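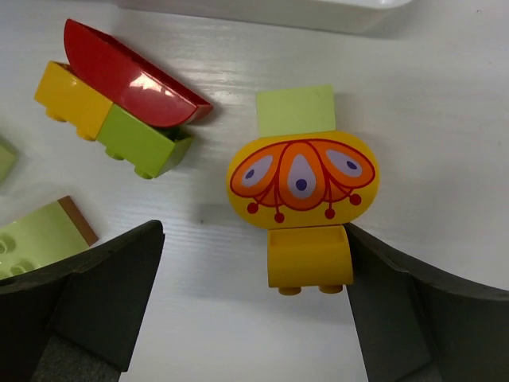 Según Willy Van Hecke, con cuarenta demostraciones bien hechas se llega más lejos que con miles hechas deprisa. Me lo escribió en respuesta a la entrada anterior, donde yo decía que mi objetivo para el verano eran 3000 episodios y que ya vería luego qué hacía con ellos. Le contesté que no estaba de acuerdo. Ahora estoy de acuerdo a medias.

Sigo con la tarea de los bloques grandes de construcción, los de preescolar. El brazo tiene que coger una pieza o un montón ya encajado y dejarlo en la bandeja blanca. Yo lo guío con el mando, la cámara de la muñeca graba y el programa guarda las posiciones de las articulaciones junto con el vídeo. Al proyecto lo llamo Zidotska desde el principio y ya no le voy a cambiar el nombre, aunque en los correos me lo escriben de cuatro maneras.

Hice caso a Willy en una cosa: antes de seguir grabando, revisé lo que tenía. Saqué 41 episodios al azar y los vi enteros, a velocidad normal. En 16 había algo que yo no querría que el modelo aprendiera. El fallo más repetido era mío. Cuando no veía claro el agarre, paraba el brazo encima de la pieza y esperaba dos o tres segundos mientras decidía. En el vídeo no pasa nada, pero en los datos queda una pausa con los dedos abiertos, y el modelo la imita. Eso explica que en las pruebas se quedara quieto sobre la mesa sin llegar a bajar.

El segundo fallo era de orden. Empezaba siempre por la pieza más fácil y dejaba para el final las que estaban tumbadas. Los episodios de piezas tumbadas están casi todos grabados al terminar la tarde, con otra luz y con menos paciencia. Lies De Graaf me propuso sortear la posición inicial con un script en vez de colocarla yo a ojo. Lo hice y es incómodo, porque salen disposiciones que yo nunca pondría, con un bloque pegado a otro o medio tapado por los dedos en el punto de partida. Esas son las que faltaban.

Lo que he cambiado:

Cada episodio empieza con una disposición sorteada. Si no me gusta, la grabo igual.

Decido el agarre antes de pulsar grabar. Si dudo a mitad de camino, descarto el episodio y lo repito.

Los agarres fallidos ya no van a la papelera. Si la pieza resbala y la recupero en el mismo movimiento, el episodio se queda con la etiqueta «recuperación». Si no la recupero, va a una carpeta aparte que por ahora no uso para entrenar.

Las piezas decoradas aparecen en menos episodios que las lisas. Tengo la sospecha de que el modelo se fija en el dibujo para saber dónde cerrar, pero no lo he comprobado. Para eso tendría que grabar el mismo agarre con la pieza girada.

Las etiquetas las pongo con Enby, que va lento cuando la carpeta pasa de cierto tamaño. Probé Detska una tarde y no conseguí que leyera mis marcas de tiempo, así que he vuelto a lo de antes. Si alguien lo ha hecho funcionar con vídeo de frecuencia variable, agradecería el fichero de configuración.

En cuanto al número, he dejado de mirarlo cada día. Los 3000 siguen apuntados en la libreta, con diciembre como fecha, pero prefiero llegar con menos y haberlos revisado. El próximo entrenamiento lo haré solo con lo grabado desde el cambio, sin mezclarlo con lo antiguo, y después otro con todo junto para comparar. Willy quiere ver las dos curvas. Las subiré cuando las tenga, junto con el script del sorteo, que todavía lleva rutas de mi ordenador escritas a mano.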